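Thursday, late

Up at five again, no reason. Lay there listening to the pipes. Gave up and made coffee and sat on the back step with the blanket round me until it got light. September and already I can see my breath. Not ready for it.

Sourdough did nothing overnight. Flat as a puddle. I think the flour, the last bag from Dusden was a different color and smelled of cardboard. Baked it anyway, ate the crust, gave the rest to Gizella's hens over the fence. They were thrilled. She leaned out the window in her robe and yelled that I was spoiling them and then asked if I had any more.

Choir thing is getting out of hand. Delwyn Ruddock called before nine (before nine!) to say he wants to move the concert up 2 weeks because the hall in Cudinden double booked us with a wedding. I said fine. Then I hung up and looked at the music and it is not fine. The altos don't know the second half of the Pidero setting at all, we've sung it through maybe twice, and the Latin is mush. I can't tell if I come in on the "et" or after it. Called him back, got the machine, left a rambling message that I now wish I hadn't. Said "frankly" three times.

Note to self - find the pencil copy with the breath marks. It was in the piano bench, then it wasn't.

Eating. Supposed to be doing better since the checkup. The nurse gave me the sheet again, same sheet as spring, half your plate vegetables and so on, and I nodded like I'd never seen it before. So lunch was peppers and fruit and I was starving by 3. Had toast. Had more toast.
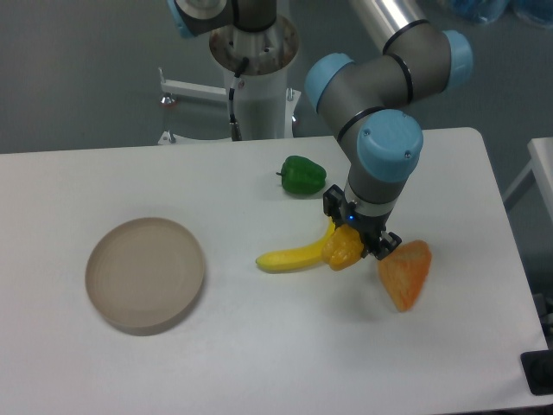
Wrote to Mom finally. Four pages, mostly weather and the gutter. Didn't mention the job. I will when there is something to mention. She'll only lie awake doing sums on the back of an envelope and then mail me a check I have to tear up, and we'll both feel bad until Christmas. Put the letter by the door with the library books so I'd remember it and then went out without either one.

The gutter, while I'm on it. The man came, looked up, whistled, went away. Says he'll send a price. He whistled at the last thing too, the step, and that was up to 100 dollars for what looked to me like one bucket of cement. I could do the gutter myself if I had the long ladder and if I wasn't scared of the long ladder.

Afternoon went nowhere. Sorted the sock drawer, which tells you everything. Tried to read the river book and kept going over the same paragraph, the one where he finaly gets to the delta and there's fog and he can't see it. Poor man. All those months in a boat. I should have stopped and picked it up again tomorrow but I pushed on for another chapter and couldn't tell you a word of it.

Walked down to the water around six instead. Tide way out. Kids digging for something with a spoon and a saucepan lid, very serious about it, wouldn't tell me what. A dog I didn't know came and stood on my foot for a while and then left. Nice light, that yellow kind that goes all along the tops of the houses and makes even the gas station look like somewhere you'd go on purpose. I should walk every evening. I say that every fall.

Rehearsal at 7:30. Thin turnout, only one bass and he had a cold. Gizella Kelemen sat next to me and sang my part in my ear the whole way through, which I'd normally mind, but I got the entry right every time so I'm going to ask her to do it at the concert too. It IS after the "et". Delwyn didn't bring up my message. He was wearing the good jacket and kept looking at the door. No idea who for. We ran the ending 5 times and the last one was lovely, really lovely, all of us quiet after, and then somebody's phone went off with that duck noise.

Gizella drove me home, heater on full, and told me the whole saga of her sister and the kitchen tiles again. New ending this time, the sister is suing. I laughed so hard I got hiccups. She thinks I should just tell Mom about the job. She's probaby right. She also thinks I should get hens.

Tomorrow - mail letter, library (they're overdue, bring change), call about the gutter if he hasn't sent the price, different flour. Ask at the hall about heat on the day, last year we sang in coats. Pencil copy!!

Too tired to wash my cup. Feet freezing. Found the other blanket. Bed.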